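Home Essays Notes Archive About

7 min read

Let the machine be bad at jazz

My cousin's wedding band has had the same drummer for most of my adult life, and he rushes. He rushes in the second verse of almost everything, and the bass player leans back a little to hold him, and the result is a sway that people dance to without knowing why. Last June I put a recording of them through Vorkever, which is one of the programs that will take a song and play it back to you "improved". It straightened the drums. It moved the bass to meet them. What came out was tidy and I could not imagine anybody getting up from a table for it.

I have been arguing with friends about this since then, and I want to set down what I think, as the argument usually goes wrong in the same place. Somebody says that computers will never have feeling. Somebody else plays a generated piano piece and asks us to guess. We guess badly, and the first person is embarrassed, and that is supposed to settle it.

It settles very little. I am quite willing to believe that a program can write a piano piece I would take for a person's. Most piano pieces I hear in a week are in shops and waiting rooms, and I am not giving them my full attention whoever wrote them. My complaint is about what these programs are asked to do, and who is doing the asking.

Take the way they are built. Malsha Weerakoon teaches composition at the college where I do two evenings a week in the sound lab, and she spent part of a winter going through a training set that a small company had made available to students. It had more than 2000 pieces in it, each with labels for mood. She found 276 marked "sad", and nearly all of those were slow and in a minor key. There was one lament from a fishing village, quick and in a major key, sung at actual funerals, and it was labelled "cheerful". A person in an office had listened to the opening and picked from a menu. You can't blame them much. They probably had a few hundred more to get through before going home.

But the program learns from that menu. Ask it for grief and it gives you slow and minor. It will give you that very well, with good strings. It has no way to give you the lament, because somebody told it the lament was something else. When people say that the machine has understood emotion in music, what they mean is that it has understood the menu.

Karthik Mollah, who runs the lab and disagrees with me about nearly everything, says the answer is better labels. Get singers from the village to do it. Pay them. Have 30 moods in place of eight, and let a piece carry several. I think he is right that this would help, and I would be glad to see those singers paid. I still don't think it gets to the end of the matter. The lament is quick because the walk to the church was short and windy, and the words had to fit. You would need to label the wind.

His other argument is stronger. He says that all musicians learn by copying, and that I did too. I spent two years trying to sound like one saxophonist and never got near it, and what was left over from failing was more or less my own playing. Why, he asks, should a program not be allowed the same? My reply is that it should, and that this is the thing we stop it from doing. A program that fails to sound like its model is corrected until it does not fail. Every version is measured by how close it gets. The leftover part, where my own playing came from, is counted as error and trained away.

So I would like to see more bad machine music. I mean music that is bad in a way that belongs to the machine. Karthik had a student project running for a term, called Jando, which had been given only rhythm and no pitch, and was then asked to produce melodies. They were awful. They went up when you expected them to come down, and they repeated one note 40 times and then stopped. I listened to the whole folder twice. There was one, a thing in five with long gaps, that I have tried since to play on the saxophone, and I can't, because I keep wanting to fill the gaps in.

The project was closed at the end of term. The report said that the output "did not meet listener preference targets", and the same students were moved on to a tool that makes background tracks for Ivetti, a firm that sells music to cafés.

I understand why. Electricity costs money, students need results they can show, and cafés do want background tracks.

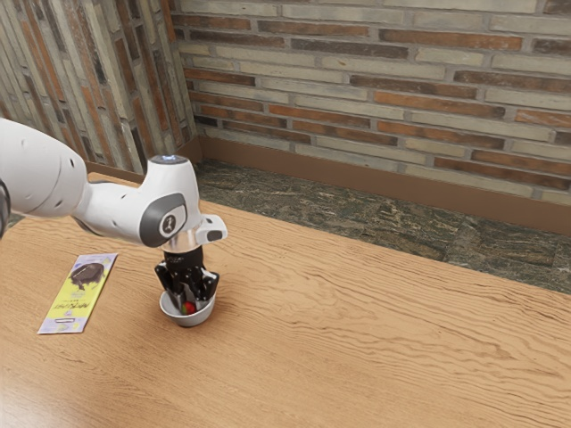
A simulated robot arm with its gripper lowered into a small white bowl.

The same pressure works on listeners, and I think that is the part we should worry about more. If every song that reaches me has been nudged towards what I already liked, I will get worse at liking things. I noticed this at home. My partner had Paul playing through the kitchen speaker for most of the spring. Paul is an app, in spite of the name, and it makes an endless stream to suit the time of day. By early summer neither of us could remember a single tune from it. It had never annoyed us, and we had never turned it up.

I don't want a ban, and I don't much want a warning sticker either. I would ask for two fairly dull things. The first is that anyone selling one of these programs should say what it was trained on and who chose the labels, in a document that an ordinary musician can read. Malsha was able to find the lament only because the set was open. Most are shut.

The second is for the colleges, mine included. Keep one machine in the corner that nobody is trying to sell. Let the students feed it the wrong things and keep what comes out, including the folders that fail the listener test. It would cost less than the new mixing desk, which I also voted for.

My cousin has asked me not to send the straightened version to the drummer. I hadn't planned to. I have kept the original on my phone, and the second verse still runs away with itself just after the line about the harbour.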